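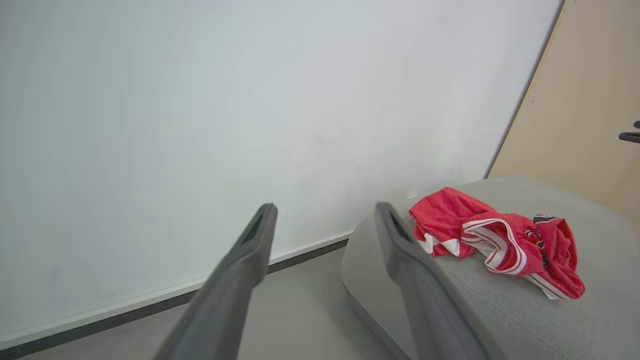
3.2 What the shopkeepers told us

I should say up front that I walked into the Vedport market study expecting to write about roofs. The old covered market at Culel had been losing stalls for years, and the city's plan was to tuck the remaining ones into the ground floor of a new library block, with a public passage running straight through the middle. Marisol Condori and I had the drawings pinned up for most of February and we argued about the canopy (a lot!). Then we started talking to the people who sell things there, and the canopy pretty much dropped out of the conversation.

We did 70 interviews, mostly before 8 in the morning while stalls were being set up. What people wanted to talk about was the passage. It is 9 meters wide in the approved scheme, and on paper that looks generous. The trouble is the deliveries. Carts come in from the north side, shoppers come in from the tram stop on the south, and they meet right where the library doors open. One fish seller drew it for me on a paper bag, and her sketch was better than ours - she had marked where the wheels catch on the drain cover, something we had missed on every site visit.

We then ran a simple footfall count at the existing hall. At the busiest point we logged 251 people in a quarter of an hour, against 153 at the tram entrance over the same stretch. The difference is made up of people cutting through from the side streets, which is a habit the new block would close off on its east face. Arango's earlier work on the Adamczyk arcade found much the same kind of shortcut, and Socorro Arango was kind enough to share her raw tallies with us so we could line up the categories.

Figure 4 shows the count points laid over the approved ground floor plan. I've kept the stall numbers the sellers use, even though they don't match the city's, and they skip in a couple of places where stalls were merged. The dotted line is the side street route as people walk it now. If you follow it east you run into the library's book return room, and that is the wall I'd most like to see moved. We tested two versions of that move, and both are described in 3.3.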